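A Day at the Zondach Bedding Works Open Day

I went to the open day in September, and I want to write down what I saw before I forget the details.
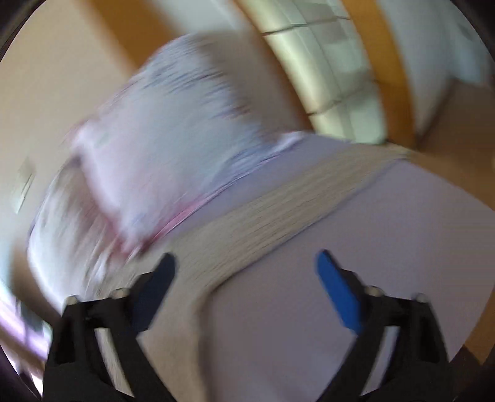
How I came to go

For many years I have slept badly, and for many years I have blamed the pillow. I have bought hard ones, soft ones, one filled with buckwheat that made a noise like rain, and one very flat one from a market in Visevgate that I still use when I travel. So when my neighbor told me that the Zondach works opens its doors to visitors one day each year, I wrote to them the same evening. The visit is free, but you must ask for a place, and they take visitors in groups of 26.

The works is in Lirkine, on the north side of the river, behind the old grain store. From Visevgate you take the slow train and get off at the last stop. The walk from the station is not difficult, but there are few signs. I followed a family with a stroller who looked sure of the way, and they were going to the swimming pool. I lost fifteen minutes like this and arrived when the others already had their paper hats.

The gate and the first hall

Our guide was Kojo Mahama. He has worked at Zondach for 33 years, first on the sewing floor and now in the department that checks the filling. He speaks quietly, and in the first hall the machines speak loudly, so I advise everybody to stand in the front row. I stood in the back because I was late, and I missed the history of the building almost completely. I understood that there was once a fire and that the roof is newer than the walls.

The first hall is for opening the bales. The fiber arrives pressed very hard, and a bale of it is so dense that a child from our group knocked on it and it made a sound like a door. Then it goes into a machine with many small teeth which pulls it apart. What comes out at the other end looks like a cloud and moves like a cloud too. We were allowed to put our hands in a box of it. It was warmer than I expected.

Mr. Mahama explained that the fiber must rest for some hours after the opening. If you fill a pillow immediately, it looks beautiful and full, and after one month it is flat. He said that customers often bring back such pillows from cheap makers and ask him to repair them. He cannot repair them, but he is polite and cuts them open to show the people what is inside.

The feather room

The feather room has two doors, and the second one may not be opened before the first one is shut. We went in six at a time and waited for the others in the corridor, where there was a display of old labels. I liked the labels very much. The oldest show a goose wearing a nightcap, and in each new version the goose becomes more simple, until in the newest only a curved line is left of it.

Inside the room, the feathers are blown up a tall glass column. The light ones go high and fall over the first wall, the heavier ones fall over the second, and the dust goes away through a pipe. I could have watched this for an hour. A man beside me asked whether the down from older birds is better, and Mr. Mahama answered that it is larger and stronger, yes, but that much more depends on how it was washed.

I also asked a question here. I wanted to know how often one should change a pillow. He told me to fold it in half and let go. When it opens again by itself it is still good, and when it stays folded it is finished. I tried this at home the same night with every pillow in the apartment and the result was sad.

Sewing and filling

The sewing floor is on the second level and has large windows. On a normal day the works finishes 3,000 pillows, but on the open day only one line is running, and the women who work there were kind enough to slow down for us. A cover is sewn on three sides and a part of the fourth. The filling goes in through the gap by a metal tube, the pillow is put on a scale, and a person with tweezers or simply with fingers takes out a little or adds a little. I had imagined that a machine does this. There is one, but it was under a sheet, and I did not dare to ask.

The last seam is the hardest. One of the women let some visitors try it on a practice piece. My seam went well in the beginning and then turned left. She said, "It is a nice curve," and gave it to me to keep.

The shop and the café

At the end you come to the shop. The prices are lower than in the city, mostly for covers in colors from last year. You may lie down on a bed in the corner and test the pillows, and there was a line for it. I bought one medium pillow with mixed filling and two covers. The café, which belongs to the Ankrah bakery in the next street, serves coffee, bean soup, and a plum cake that was gone by two o'clock. Come to it before the tour and not after, that is my advice.

Some practical remarks

Wear closed shoes, they do not let you in with sandals. Dark clothes are a mistake, I found fiber on my coat until the end of the week. People with asthma should tell it to the guide at the gate, and then they can skip the feather room and wait in a small garden with benches. The stairs to the sewing floor are steep and I did not see an elevator, so ask about this when you write for a place.

The tour takes two hours. The last train back to Visevgate goes early in the evening, and with a large pillow under the arm it is good to be at the station a bit before the crowd. I got a seat by the window, and I slept until the second to last stop.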